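The subscription that waters your plants

The man who runs customer service for Nenovier would like me to know, before we begin, that he does not own any houseplants. He says this as if it settles something. We are on a video call at four in the afternoon, his time, and he has agreed to talk on the condition that I leave his name out of it.

Nenovier sells a plan for offices. For a monthly fee it brings plants to your floor, replaces them when they die, and sends a person twice a month to water them. The company says workers around plants feel better, get sick less and stay in their jobs longer. I had asked to see where those claims come from. What I got was a brochure with a leaf on it.

"There's a lot of research out there," he said. "People respond to green. I don't think that's controversial."

I said it might be controversial if you were paying for it. He laughed, and then said the price depends on the size of the office, and that the smallest plan covers 16 plants on a three-year contract. I asked why three years. "It gives the plants time to settle," he said. When I pointed out that the plants get swapped out whenever they look poor, so that few of them would be around long enough to settle, he said that was a fair comment and he would pass it along.
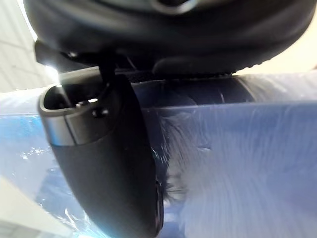
Do the plants clean the air, as the brochure says?

"They make a contribution," he said. "We don't put a figure on it."

The brochure doesn't put a figure on it either, but it does use the word "purify" on three of its six pages. I read one of the sentences aloud to him. He said the wording was under review and had been since February. A few plants in pots are up against a whole building's worth of air moving through vents and doors, and I have yet to meet a salesperson who wants to talk about the vents.

To be fair to the company, I also spoke to a customer, a woman who manages the office for Buvitz, a small accounting firm. She signed up two winters ago and is mostly pleased. "They look nice," she said. "Clients say something about them when they come in. I can't tell you anybody is healthier. We had the flu go through here like everyone else."

She had a longer list of complaints than I expected from a pleased person. The watering visits come during the day, when people are on the phone. One fern dropped leaves on the same desk for a whole summer. And leaving is hard. She tried to cut her order down after the firm gave up half its space, and was told the contract counted plants and took no account of floors.

"So now we have the same number of plants and half the room," she said. "It's like working in a hedge."

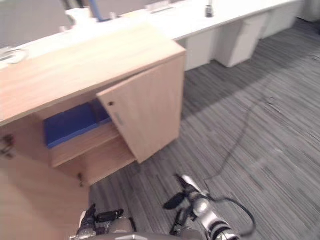

She did the sums one evening and found that for the cost of a year's service she could have bought every plant outright and paid a junior employee for the time it takes to water them. She has not told her boss. "He picked the company," she said.

When I took this back to Nenovier, the customer service man did not argue with the sums. He said customers are paying for peace of mind, and that most people are bad at keeping plants alive. The second part I believe. I have killed a cactus. Still, the usual office pothos will put up with a lot of neglect, and I asked him whether a firm with 17 employees really needs an outside company to tip a cup of water into a pot.

"Need is a strong word," he said.

He was more open about the competition. A rival called Tastado has started offering preserved moss panels, which need no water at all, and some of Nenovier's customers have asked about them. I asked if moss panels make workers happier too. He said he had seen no evidence of that. I asked if he had noticed what he just said. There was a pause, and he told me that live plants were a different product.

The contract at Buvitz runs out next spring. The office manager plans to let it, if she can find the right form. She has written to ask whether the firm may keep the fern, and the answer so far is that somebody will get back to her.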